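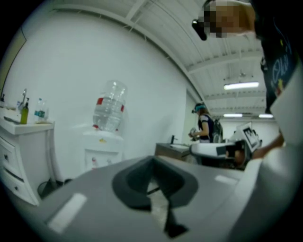
The shared room at Girnstead, with the sink counter and water cooler.

The shared kitchen area at the Girnstead building will stay open through August while work on the pipes goes ahead one floor at a time, building managers Petkov said in a notice to tenants.

The sink in the room will be shut off for up to three hours each morning while the crew is on that floor. It should be back in use before lunch. The water cooler is not connected to the building supply and can be used as normal.

Work starts on the ground floor at 8 a.m. and moves up from there. Tenants had asked for the shutoffs to be done overnight, but Petkov said the contractor, Skukow, could not get a night crew before the fall.

Counters need to be cleared the evening before. Mugs and dishes left out will be boxed and taken to Room 13, where they can be picked up in the afternoon. The restrooms are on a separate line and will not be affected.

Otent, which delivers water to the building, will leave extra bottles by the freight elevator for the length of the job. Anyone who finds a cooler empty can call the front desk at extension 555.

A floor-by-floor schedule is posted in the lobby — tenants on the upper floors should check it again later in the month, as those dates may still move. Parking in the rear lot is not changed.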